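Sat 5 October
By Shakuntala Katiyar
3 min read

Break room and kitchenette check, Ronddale building, second floor. Walked with Dalibor Danko before the floor opened. Items marked OK, FIX or WATCH.

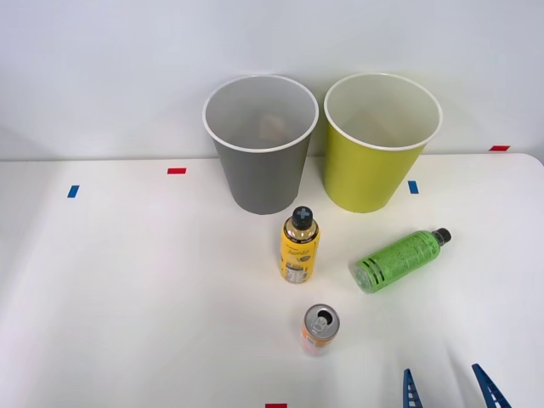
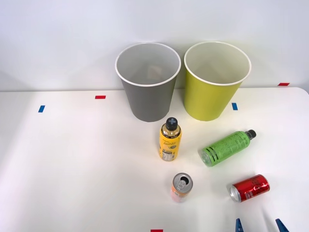

1. Counters and tables. OK. Surfaces were clear of crumbs and the floor underneath had been mopped. Staff are still leaving paper cups out on tables, such as the gray one standing next to another near the back, and a cup with something left in the bottom should be emptied before it goes in the trash. Wipe-down sheet was signed through Friday.

2. Outlets near the sink. FIX. The left one did not trip when tested. Taped off. Electrician from Koubek has the work order.

3. Refrigerator. WATCH. Door gasket is stiff along the hinge side. Thermometer reading was in range both times we looked. Unlabeled food goes out at the end of the week, as posted.

4. Microwave. OK. Turntable clean, door latches, vent not blocked.

5. Fire extinguisher. FIX. Tag is current but the bracket is loose. The wall is original from 1976 and the old anchors will not hold. Use toggle bolts.

6. Exit path. WATCH. Two cartons of Flimik towels were stacked beside the door. Dalibor moved them to the closet. Same comment as last time.

7. First aid kit. OK except burn gel, which is out of date. Reorder, plus a box of 50 bandages.

8. Posted occupancy. OK. Sign reads 50 and is visible from the hall.

Items 2 and 5 to be closed before the next walk. Send photos of the finished work to Miroslava Štěpánek, with the order number in the subject line.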